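Keeping old school papers

Report cards, class photos and exercise books from a grandparent's school days last well if they are stored flat, dry and out of the light. Most damage comes from attics, tape and metal fasteners.

Start by washing and drying your hands. Skip cotton gloves for paper, as they make thin pages easier to tear. Take out paper clips first, then staples, bending the legs straight with a dull knife before lifting them. Leave sewn bindings alone.

Brush loose dirt from the middle of the page toward the edges with a soft, wide brush. Don't use an eraser on pencil marks, stamps or a teacher's notes – these are often the only dates you will find.

Sort on a clear stretch of countertop with good light, and keep drinks in another room. 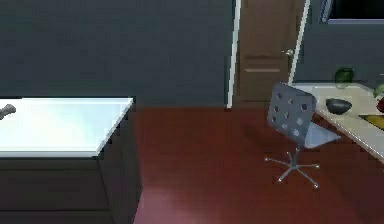 A white top against a dark grey wall.

Put each year in its own acid-free folder. Write the pupil's name, the school and the town on the folder in pencil before anything goes in. Theda Seidel sorted 320 sheets from the village school at Prornach this way and kept the merchants' arithmetic books in a separate box, because their covers shed red dust.

Curled certificates can be flattened between two sheets of blotting paper under a heavy book. Change the blotters after a day. Ink that smears when touched with a barely damp cotton swab should go to a paper conservator.

Scan both sides of every sheet, including blank-looking backs. Store the boxes on a closet shelf, off the floor and away from outside walls, and check them each April.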